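# In Praise of the Shallow Tray

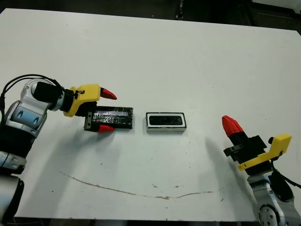

Issue 79 · page 6

My grandmother kept a tray on the hall table, and into it went everything that came through the front door in somebody's hand. Keys, stamps, a button, the odd boiled sweet gone soft in its paper. As children we were told it was for post, though I can't remember seeing a letter in it. I inherited the tray, and with it a belief that has grown stronger as I've got older, namely that a house needs fewer cupboards than it thinks and more low, open things with a rim round them.

A plain white rectangle with a raised edge is all I'm asking for. You can put one in the middle of a white table and it hardly announces itself, and yet the moment it's there the table has a place on it. A black block wrapped up in something shiny, lying loose on a tabletop, is clutter. Put it in a tray and it has been put away, or near enough for a weekday. I don't fully understand why this works on the mind, but it does on mine, and it does on my husband's, who won't open a drawer if he can possibly help it.

I do have something against drawers, I admit. Last August we had the kitchen at Trurkudden redone (the cottage, I mean, which is a grand word for it) and the catalogue from Tramano was drawers from front to back. Drawers within drawers! Soft-closing ones, ones with little felt fences for the spoons. We went for 2 of the wide ones, and I'll be fair and say they are lovely to push shut. But I have lost a roll of tape in there, and a torch, and the good scissors, and I shall probably lose them all again once they've been found. A drawer lets you stop looking. A tray sits there in the open with its contents showing, and when it gets too full you feel a bit ashamed and sort it out over a cup of tea.

People will tell you that open storage gathers dust, and so it does. I wipe mine when I remember. They will also tell you it looks untidy, and here I part company with them, as I think a few useful things lying within a rim look very well indeed, like a small still life that somebody is in the middle of using. What looks untidy to me is a bare room where you have to ask for a pencil.

The rim matters more than you'd suppose. Too high and you have a box, and things get piled, and the one you want is always underneath. Too low and a battery will roll straight over it and under the cooker. I like an edge I can get a fingertip under, with a little slope to it for the cloth. The best I've bought came from Nedeljković, the hardware shop by the bridge, where they stand in a stack next to the paint rollers and cost less than a sandwich. Pullura do a handsome one in a box with a ribbon, which I was given, and which I'm frightened to put a wet key on.

So if you are thinking of spending money on storage this year, buy a tray first and leave it out on the table for a month. See what collects in it. Mine has the spare fuse, a tape measure and one of those boiled sweets, and I know where every one of them is.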